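How to sort small things with three bins on one table

Updated December 23, 2021

In our home the small things were always without a place. Batteries, glue sticks, bottle caps, markers, the keys of doors we don't have anymore. For years I kept them in one big drawer, and each time I needed something I took out half of the drawer and put it back worse than before. Now I use a method with three bins, and I want to write it down because Deisy Benavides from my building asked me for it two times already, and my explanation on the stairs was not very clear.

What you need

Three plastic bins. They must be easy to tell apart from each other, so please don't buy three of the same color. I use one blue, one red and one clear. The clear one is bigger and taller than the others.

A table with nothing else on it. A kitchen table is fine after breakfast. A light tabletop is better than a dark one, small screws are easier to find on it.

A cloth, some paper tape and a pen.

A timer, or the clock on your telephone. I set mine for 20 minutes.

Choosing the bins

You don't need to spend much money. Mine are from Pritlow, the household shop near the bus station, but any shop will have similar ones. Look for low walls on the two small bins. With a low wall you can put your hand in from the side, and you see everything without lifting the bin. The bottom should be flat. I had before a bin with ridges in the bottom and all the pencils were rolling into the ridges, and it was difficult to clean.

For the third bin it is good if the walls let some light through. They don't need to be like glass. You only want to notice when it is getting full.

If you want to keep the bins in a cabinet afterwards, measure the shelf before you go to the shop. My first big bin was from Kudico and it was too wide for the shelf by the thickness of a finger. I had to give it to my sister.

What each bin is for

Blue: things that stay in this room.
Red: things that belong in another room.
Clear: things that leave the home, for giving away or for recycling.

You can choose other meanings, but decide them before you begin and don't change them in the middle. If other people help you, write the meaning on paper tape and stick it on the front of the bin. My mother, Katherine Inga, always put the gifts for her neighbors in the red one until I made the labels.

Step 1. Clear the table and wipe it

Take everything off, also the fruit bowl. Wipe the table and let it dry. If you skip this, the paper things will stick.

Step 2. Put the bins in one row

Place them along the back of the table, blue at the left, red in the center, clear at the right. Leave some space on both sides of the red bin, so that your hand doesn't touch the neighbor bin when you are working fast. The front part of the table must stay free, there you will put the pile.

If you are left-handed, you may prefer the opposite order. Try it one time with a few objects before you decide.

Step 3. Take out only one drawer

Please only one. I know it is tempting to empty the whole cabinet, I did this in November and we ate dinner on the sofa for six days. Put the contents of the drawer in front of you and spread them with your hand until nothing lies on top of something else.

Step 4. Start with the tall things

Bottles, tubes, glue sticks and everything with a cylinder shape should go first. Stand them upright in a back corner of the bin. The two walls of the corner support them and they don't roll over the flat things.
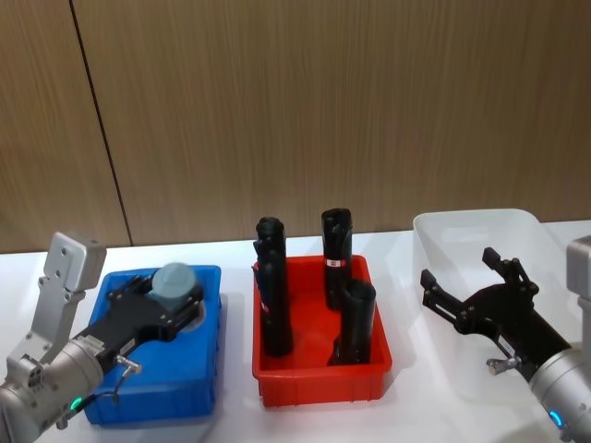
After the tall things come the flat ones, like notebooks, cards and rulers. Lay them along the long wall. The very small things come last, and for these I recommend a little box or a cup inside the bin, otherwise they go under everything and you find them only next year.

Step 5. Don't hold an object for a long time

If you don't know where it goes after a few seconds, put it at the front edge of the table and continue. When the timer rings, look at these objects again. Most of them will go to the clear bin.

Step 6. Empty the bins in the right order

First the red one. Walk with it through the home and leave each thing in its room. Then the clear one, directly to the door or to the car. The blue one is last, and its contents go back to the drawer you started with.

Some problems I had

The bins slide when I drop something in. Put a damp cloth under them, folded one time.

The blue bin is full before the pile is finished. Then you are keeping too much, or the drawer was too full from the beginning. Look first for doubles. I found four tape measures.

There is dust in the clear bin and it looks gray. Warm water with a little dish soap is enough. Don't use the rough side of the sponge, it leaves scratches.

For the next drawer I wait until another day. The bins go one inside the other, the two small ones in the big one, and the paper tape with the pen stays inside too.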